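The Arms Table, Month Four: Straws

Thursday, May 22, 2025

Members who come in through the loading door at Nikville Workshop will have noticed that the big butcher-block table is still not available for gluing up your headboard. It has two robot arms bolted to it. It will go on having two robot arms bolted to it until August at least, so please stop leaving clamps on it as a hint.

For those who skipped the last couple of newsletters, the short version. Last winter a few of us decided that the shop, which owns three table saws and one working vacuum, needed a pair of robot arms that could put things together. We bought the arms secondhand from a lab clear-out in Jostdale, and we named the project Stemell after a typo in the first parts order. Valentyna Yurchenko did the wiring and most of the software. The rest of us did the frame, the drilling, the redrilling and the standing around with coffee.

The frame came out well. It's black metal, with rails down both sides and a crossbar at the far end, and it is square to within a margin we have agreed to stop measuring. Each arm sits on its own side and they meet over the middle of the planks, where for most of March they met rather harder than intended. Valentyna has since added a rule to the software that keeps the two wrists out of each other's business. It works, though it does make them look like two people trying to get through a doorway politely.

What to build with them took longer to settle than the wiring did. The first proposal was a birdhouse. The second was a smaller birdhouse. Then somebody's kid left a bag of striped drinking straws in the lounge and that was that. Straws are light, they cost next to nothing (a box of 200 was less than the parking that day), and when a gripper closes too hard on one, you throw it out and nobody has to fill in the tool damage form. They push onto little connectors, so you can make a Y or a T or, on an ambitious evening, a thing with corners.

The catch is that a straw is a miserable object to hold. It rolls. It flattens. Pinch it at the very end and the other end droops wherever it likes, and if there are two more straws attached, they swing about as well. A person deals with all this without noticing. The arms have to be shown, and shown again.
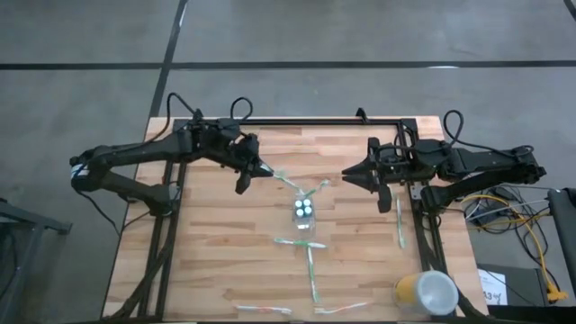 Left arm with the Y in hand, right arm open and waiting. The T is farther down the table.

We've been running the arms by hand through a pair of controllers, one person per session, and saving every attempt so the software has something to learn from. The log stands at 131 attempts. Of those, 23 ended with a straw joined to another straw in the way we meant. A further handful ended with a straw joined to another straw in a way we didn't mean, and there was a long argument over whether those count. They do not count.

Lessons so far, for anyone thinking of doing the same at home. Put the cable loops up high, with more slack than seems decent. Ours used to run along the table and the left arm swept it clean twice in one night, connectors and all. Keep the small parts in a container. Tape your floor lines early, then tell people what they are for, as ours were taken for a badminton court. And label your boxes with something better than a handwritten number.

Money: the Tkachuk hardware store has given us a discount on bolts, for which many thanks, and the project has now spent some 1,000 dollars including the arms. That is more than we told the members' meeting and less than we feared. The secondhand gripper fingers are starting to wear, so if you have access to a 3D printer that is in a good mood, talk to Valentyna.

We are also short of drivers. You don't need to know anything about robots. Steady hands help, but the real requirement is being able to miss a straw nine times in a row and stay pleasant company. Sessions run in the evening after the woodturners have swept up, or after they have said they've swept up. Sign the sheet by the tool crib and put down which color straws you'd like. Green is going fast. We have a great deal of orange.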